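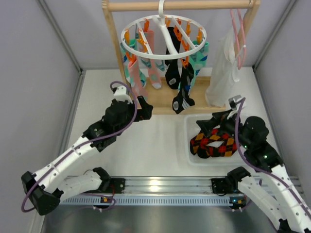

Socks on a round clip hanger, with a clear bin for pairs at the front.

Brerwood Residence Hall – Laundry and Drying Room: Frequently Asked Questions
Last updated Monday, April 13, 2026

What may I dry on the wooden racks?
The racks are intended for small items: socks, underwear, washcloths and light gloves. Shirts may be hung from the bar on a plastic hanger if space allows. Towels, jeans and bedding must go in the dryers. These items are too heavy for the bar and keep other residents from using the rack.

How should socks be hung?
Please use the round hangers with clothespins. Clip each sock by the cuff, one sock to a pin, and leave the toe hanging free. Heavier socks should be spread evenly around the ring so that the hanger stays level. Socks laid over the bar itself dry slowly and are often found on the floor the next day.

Do I need to keep pairs together on the ring?
This is recommended but not required. Residents who clip the two socks of a pair side by side generally find folding quicker, and fewer single socks are left behind.

What are the clear bins for?
The bins hold dry socks that have already been taken down and paired. Damp items may not be placed in them. Each resident should empty his or her bin before leaving the room or, at the latest, by the end of the same day.

May I remove another resident's laundry from a rack?
Yes, if the items are dry and have been hanging past the posted limit. Place them in an empty clear bin and leave the bin beside the rack. Please do not remove items that are still damp, even if the limit has passed – speak with the front desk instead.

How long may items stay on a rack?
The limit is 40 hours. Items of wool or thick cotton may stay up to 60 hours if a dated name card is clipped to the hanger. Blank cards are available at the front desk.

Can I hang plastic bags to dry?
Rinsed plastic bags may be hung from a clothes hanger at the end of the bar, clear of any clothing. Bags that have held food must be washed with soap first.

Is there a charge?
Use of the racks, hangers and bins is free to all residents. Washers and dryers are operated with the Cimeo laundry card, which can be loaded at the machine by the entrance. A lost card may be replaced once per academic year without charge.

How many residents share the room?
The room serves the 100 residents of the east and west wings. Demand is highest on Sunday evenings, and residents with flexible schedules are asked to choose another time.

What happens to socks that are left behind?
Single socks and unclaimed pairs are kept in the lost property cabinet for 35 days. After that they are washed and given to the Grindden clothing bank. Items without a mate are used as cleaning cloths. The cabinet is cleared completely each August, before the new residents arrive.

A clothespin or hanger is broken. Whom should I tell?
Leave the broken part in the tray by the door and write the rack number in the repair log. Replacement pins are stocked in the supply closet. Please do not tie a damaged hanger to the bar with string or wire.

May I bring my own hanger?
Yes. It must hook securely over the bar and be marked with your room number. The hall is not responsible for personal hangers left in the room.

Whom may I contact with other questions?
Questions about the room and its rules should be addressed to Purificación Esteban, Residence Services. Questions about laundry cards and refunds are handled by Da-eun Kwak at the front desk.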